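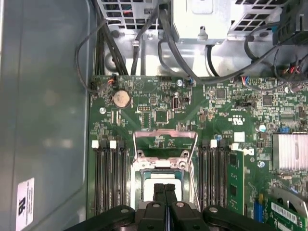

Nicanor Benítez disagrees that the gripper was at fault, and he wants that on the record before anything else gets written. The gripper closed when it was told to close, he said. The stop came 51 milliseconds late, and in a computer tower that is enough to bend contacts.

The disagreement is with Fabrice Riviere, who runs the teardown cell at Mansilla and signed the incident report dated 11/6/24. Both men agree on the sequence. The arm was working down to the CPU socket of a desktop tower when the force reading at the wrist went flat. The controller treated the flat reading as zero contact and kept descending. By the time the backup limit on motor current tripped, the fingers had pushed into the socket and the board was scrap.

"A dead sensor and an arm in free air look the same to that software," Riviere said. "Both read zero. The old version checked that the signal had some noise in it. Somebody took the check out in April to stop false alarms, and the false alarms did stop."

The cell runs on a motion package called Wollis, which the site maintains in house. Riviere went back through the logs and found 178 descents since the April change in which the force signal froze for at least one cycle. In 127 of them the arm was well clear of the board. In the other 51 it was inside the case, and one of those was the failure.

Benítez puts the cause further upstream. The sensor cable runs along the forearm and flexes every time the wrist rolls. He measured an intermittent open circuit at the connector with the arm rolled past 123 degrees, a position it reaches only when working between the memory slots and the socket.

"You can put the noise check back, and you should," he said. "You will then have a cell that stops correctly every time the cable opens. I would like a cable that does not open."

I asked Riviere whether a person could have been hurt. He took some time over the answer.

"The guard door was closed and the interlock was working. That circuit is separate and it was never affected," he said. "But we do hand teaching with the door open, at reduced speed, and the force limit is one of the things we count on there. So hand teaching is suspended until the check is back and tested."

The sister cell at Cestport uses the same software with a different wrist, and its cable is routed inside the arm. It has logged no frozen readings. Riviere has stopped socket work there anyway — the code path is identical, and he does not consider a better cable a safety function.

The replacement connector is on order. Benítez plans to cycle it through the full wrist roll on a bench rig before it goes near the cell, with the signal recorded at every step. Riviere has asked for the same test to be repeated with the connector deliberately unplugged halfway through, and the two have not yet settled who will write the procedure.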